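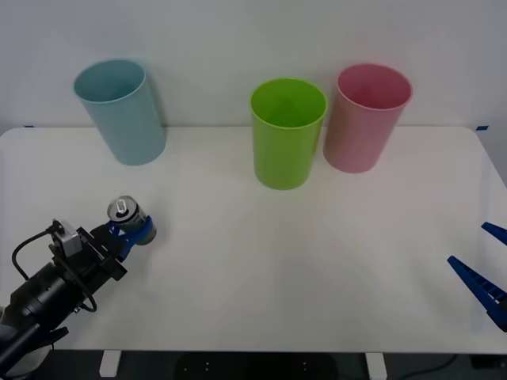 If your animal must take liquid medicine at home, prepare everything on the kitchen counter before you bring the animal into the room. My old cat Plondora gets her syrup two times a day, and I learned to do it in the same order always. First I wash my hands and shake the bottle for 30 seconds. Then I take the plastic cups, and for this a different color for each job is very practical, like a light blue one for clean water and a lime-green one for used syringes. In the evening, when I am tired, I don't mix them.

Never pour the medicine into the food bowl unless the veterinarian told you so. If the cat leaves half of the food, you don't know how much she took.

Put the syringe in the side of the mouth, behind the long tooth, and press slowly. After, rinse it with warm water and let it dry open, with the plunger out. Write the hour on a paper on the fridge. I buy new syringes at Prevulach, they are sold by single piece.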